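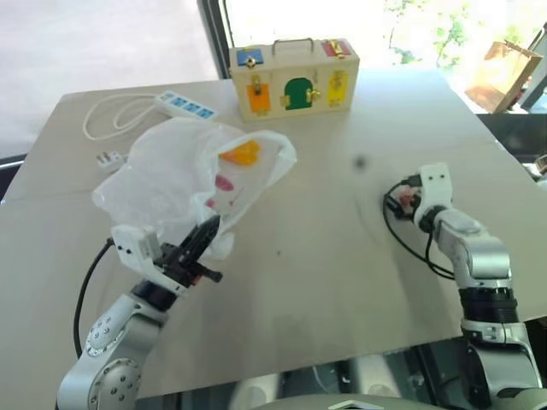 What is a lock box toy?

A lock box, also called a latch board or busy box, is a wooden toy whose small doors are each held shut by a different fastening - a latch, a hasp, a round lock. It's a wonderful thing to fiddle with! Every door asks the fingers for a new trick, and bright paint makes each one easy to find again. Some are shaped like a little suitcase, with a handle on top, so the whole puzzle travels well.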